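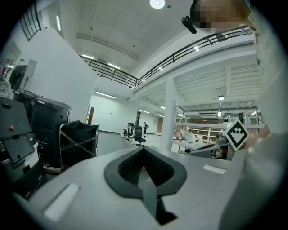
I've spent 12 weekends on a hand-held gripper, and I'm going to argue that more people should build the dumb version first. By dumb I mean no motors at all, just a thing you squeeze yourself. Mahtab Rashti, who shares a bench with me at the workshop in Balville, thinks I'm dodging the hard part. Maybe I am!

But look, my first try was a full arm. I spent $1,484 on it before June and mostly learned how to strip gears (and how to swear quietly, it's a shared space). With the gripper in my own hand I find out in one evening that the jaw is too narrow or the padding slides around. I fix it, I try again, I go home happy.

Mahtab says a person's wrist covers up all kinds of bad design, and she's got a point there. My wrist is way better than any servo I can afford. I still say you learn what a grip should feel like before you pay a motor to do it. Thierry Guérin is on his second arm now and he keeps coming over to borrow my gripper, so I'm counting that as a vote.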